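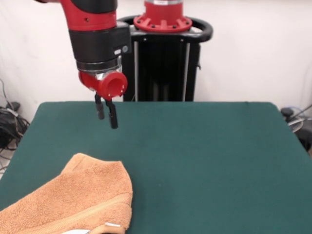 Notes on Renewing a Lease at Clarnwood

8 June 2019

Residents of the Clarnwood building whose leases expire this summer will have received a renewal packet from Tradbridge, the managing agent. Having completed the process for my own apartment, I am recording the main points for the benefit of other tenants.

The packet offers two terms, one of 6 months and one of a full year. The monthly rent is identical under both. The shorter term carries a one-time fee of $400, payable at signing, and this is stated only on the second page of the rider. Tenants are advised to read that page before returning anything.

Storage units on the Guerra Street side are now leased under a separate agreement. An existing unit does not renew automatically with the apartment - the form must be requested from the leasing office.

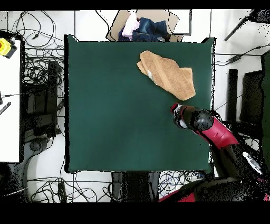
Deposits and Inspections

The deposit held on my apartment is $3,970, and it transfers to the new term without a further payment. Tradbridge confirmed this in writing when asked. Odair Holanda, who handles renewals for the building, also confirmed that a walk-through is optional for tenants who remain in the same apartment.

I requested one regardless. The written report lists the condition of floors, window locks and appliances, and both parties sign it. A copy should be kept with the lease.

Signed renewals are due at the leasing office by the end of June.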